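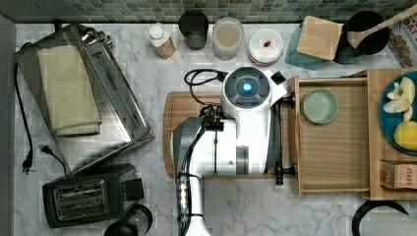

Menos podios y más encimeras

Llevo cuatro cursos echando una mano en el club de robótica del instituto Tratham y este año he dicho en voz alta lo que llevaba tiempo pensando: las competiciones nos están comiendo las ganas. Ya está, ya lo he soltado.

El año pasado nos gastamos casi 2000 euros en ir al torneo Pasard. Inscripción, autobús, camisetas (¡las camisetas, madre mía!) y un tapete reglamentario que luego no sirve para nada más. Nueve chavales, meses ensayando el mismo recorrido con los mismos cubitos de colores, y el robot se lo sabía de memoria. Si movías un cubo dos dedos, adiós.

Así que el proyecto Jerari va de otra cosa, de cocina. El brazo está sujeto con una mordaza a una tabla de cortar, entre el tostador, la bandeja del horno y una caja de té Stash, con un limón en un plato a un lado. A mí me parece un sitio estupendo para aprender robótica. El mármol tiene vetas, el vaso es oscuro, el tarro es transparente, el paño está doblado sobre una bandeja. Pídele a una cámara que se aclare con todo eso y verás qué pronto salen preguntas interesantes.

Me dicen algunos padres que sin trofeo los chicos no se enganchan. Pues no lo veo. En octubre, con el torneo encima, la mitad venía por obligación y discutía por quién llevaba el mando. Ahora discuten por cómo se coge un cuenco pequeño sin volcarlo, que es una discusión muchísimo mejor, y encima se van a casa mirando su propia cocina con otros ojos.

¿Que competir también enseña? Claro que sí, y quien quiera ir a Pasard que vaya, yo mismo llevo el coche. Pero que sea un extra y que no se trague el curso entero. Con 80 euros al mes para piezas tenemos de sobra, y lo que sobre, para limones.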